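Ovidiu Enache
10 June 2019

Thread on the Tamley debate clip, which has been passed around all weekend with the wrong caption on it. I have the full recording and the county budget document open side by side.

The clip runs 20 seconds. In it, Neville Bainbridge says the Trellville transit levy "will cost a family 500 dollars." The caption on most reposts says "500 dollars a year." He did not say a year.

Go back to the start of his answer and he gives the period: the life of the levy, 15 years. The moderator, Anathi Ndlovu, repeats it back to him. Both of those lines are missing from the clip.

Whether his figure is right is a separate question. The budget document works in assessed value and gives no per-family number. He picked a household, did the multiplication and left the household out of the answer. I have asked his office for the worksheet.

Khurram Farooqui's campaign reposted the clip with the annual caption. The post has since been edited. The edit removed "a year" and left the rest, including the line calling Bainbridge "unable to read his own county's books."
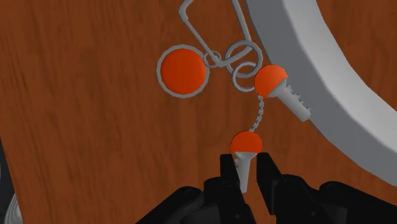
Local Politics

On the cable segment. Makis Raptis played the clip on his panel show last night and read the caption aloud as though it were the quote. One guest objected, was told they would come back to it, and they went to a break. They did not come back to it.

Raptis has not issued a correction. The show's page still carries the headline "Bainbridge: Levy Costs Families 500 a Year."

Several replies ask about Bainbridge's own record here. Fair. In December he voted to send the levy to the ballot and described it in the minutes as "modest." At the debate he opposed it. Ndlovu asked him to explain the change and he talked about road salt for most of his time.

His stated reason, once he got to it, was the Jidard extension. That was added to the project list after the vote. The list is an appendix to the budget document and the extension is there, so the sequence he describes holds up.

Farooqui supports the levy with the extension included. He was asked 2 times what happens to the Amissah bus route if the extension runs over cost. First answer: the route is protected. Second answer: the route is "a priority." Those are different commitments — the ballot text contains neither.

For anyone quoting the exchange, the usable version is this: Bainbridge claimed a total of 500 dollars over the full term, for a household he did not describe. Anything with "a year" in it comes from the caption.

Correction to the second post: I wrote "will cost a family." On the recording he says "is going to cost a family." Same meaning, but I am complaining about quotes, so it goes on the record.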